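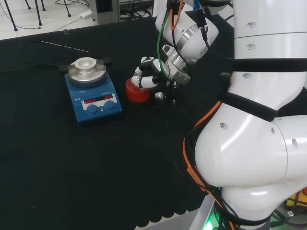
White robot arm with its hand on a red container, blue hotplate stirrer to the left.

Skurnen LED Bulb and Rubber Kit for Solid State Pinball

Made by Skindis. Ships flat in a padded mailer, plunger tip goes in its own little bag.

In stock – 18 kits left of this batch. Next run is February and we don't hold kits without payment.

What it is: one kit, does a whole standard width playfield. Bulbs for general illumination, bulbs for the inserts, full set of rings, sleeves for the posts, flipper rubbers, plunger tip. Flasher bulbs NOT included. Ask if you need flashers, we have them loose in the Lim range.

Fits most machines with #44/#47 bayonet or #555 wedge sockets. You pick the socket type at checkout. If your game has both (plenty do), pick Mixed and put the title of the game in the order notes. No title in the notes = we email you = your order sits till you answer.

Ring colors: white, black, clear. Clear looks great for a while then yellows, so be warned. Black leaves less dust on the playfeild but plays a touch slower off the slings. White is what most games left the factory with. Want white rings and black flipper rubbers? Fine, say so, no charge.

Bulb colors: warm white, cool white, or color matched for the inserts. Color matched means red under red, blue under blue, and so on. Yellow inserts get warm white, the yellow LEDs go kind of green under old plastic. Cool white on a game with a lot of orange and brown artwork looks harsh. Our opinion, your game.

About flicker and ghosting
The old lamp matrix boards were built for incandescents. Put plain LEDs in and some of them will glow faintly when they should be off. The Skurnen bulbs have a small resistor and diode inside and that fixes it on most boards. Most. If you still get ghosting on a couple of inserts, leave the old bulbs in those spots or email us for the Lim non-ghosting type. GI is usually no trouble, though a few games run GI on AC and you'll see a shimmer if you move your head fast.

Fitting
Power off. Unplugged, not just switched off at the front. Balls out before you lift the playfield.
Clean the sockets first, a bit of fine sandpaper on a stick works. A dirty socket will blink with an LED even if it looked fine with the old bulb.
Wedge bulbs have a polarity sometimes. Doesn't light? Turn it around.
Rings: take photos before you pull anything. The size chart in the bag goes by inside diameter. Stretch them slow over the star posts, cold rubber splits.
First time through takes most of an evening. Don't overtighten the plastics when they go back on – they crack, and we can't replace them for most titles.

Specs
Supply: 6.3V, AC or DC
Base: BA9S bayonet, wedge, or mixed
Tested on the bench for 1,000 hours before we settled on this bulb
Ring material: natural rubber (white, black), polyurethane (clear)
Not for 12V or 24V coin mech lamps

Part no. 294 is bayonet. Wedge and mixed use the same number with a W or M on the end.

Also see
Skanwood cabinet leg levelers, set of four
Skanwood coin door shims
Lim flasher bulbs, singles
Lim non-ghosting insert bulbs, packs

Shipping and returns
Orders in before noon go out same day, weekends excepted. Unopened kits can come back, you pay the postage. Opened kits no, unless somthing is wrong with it. A bulb or two dead on arrival – tell us which color and base and we drop replacements in the mail, no need to send the bad ones back.

We have sent out 1,861 of these so far. If your title isn't on the fit list, email with the year and maker and we'll check before you buy.

Page updated 2021-06-04. Ring chart is the new one, toss the old one if you printed it.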